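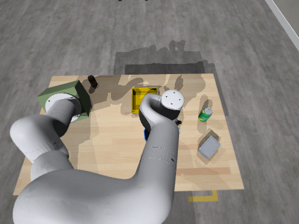 Hi Babatunde,

Okay, quarterly update time! I know you said a page is plenty, so I'll try (you know me). The short version is that the Jekcombe seed library is open, people are using it way more than I guessed they would, and we still have money left.

When I wrote to you in April we had the cabinet, a stack of empty envelopes and not much else. Since then we've handed out 2,466 packets. Tomatoes went first, then beans, then a run on zinnias that I did not see coming at all. We have 126 households signed up, and a lot of them came in for one packet of lettuce and left with a fistful of things they'd never grown before, which makes me so happy.

Returns are the part I was nervous about. The whole idea is that folks save some seed and bring it back in the fall, and it's early, but we've got 1,101 packets back on the shelf from members already. Mostly beans and peas, the easy ones. Squash is a headache. Two people brought back squash seed that had obviously crossed with something in the neighbor's yard, so I'm keeping all the squash out of the main drawers for now and labeling it "surprise." A few members have asked for the surprise squash on purpose!

Money. You gave us $2,000 for the year. The biggest chunk went to the cabinet and the envelopes, then the label printer, then bulk seed from Fankhauser. Their onion seed was old stock and came up terribly (I did a paper towel test at home and got almost nothing), and they sent a replacement lot without any fuss. The receipts are in the blue folder and I'll scan them this week. I did move the sign money over to a small dehumidifier, and I should have asked you before I did it. Sorry! The back room got really muggy in the summer and I panicked about mold.

The seed saving class at Wukel Hall went well, except I ran long and we never got to peppers. I'm doing peppers and eggplant next time, with the wet seed stuff first so it doesn't get squeezed out again. If you want to come, bring a jar.

What's next: cleaning and sorting whatever comes back before frost, sending the Brelent garden club their share of the beans, and getting the catalog out of my notebook and into a spreadsheet someone else can read. I'd also like to talk about next year's budget, mainly a second cabinet. The bottom drawers on this one stick and the flowers have pretty much taken over the top.

Call me if the dehumidifier thing is a problem. Otherwise I'll send the receipts and the class sign-in sheet together.

Recent updates
Jekcombe seed library: we have a cabinet!
Wukel Hall class notes: beans, peas and lettuce
How to fill out a return envelope
Brelent bean swap, what to bring
Germination testing with a paper towel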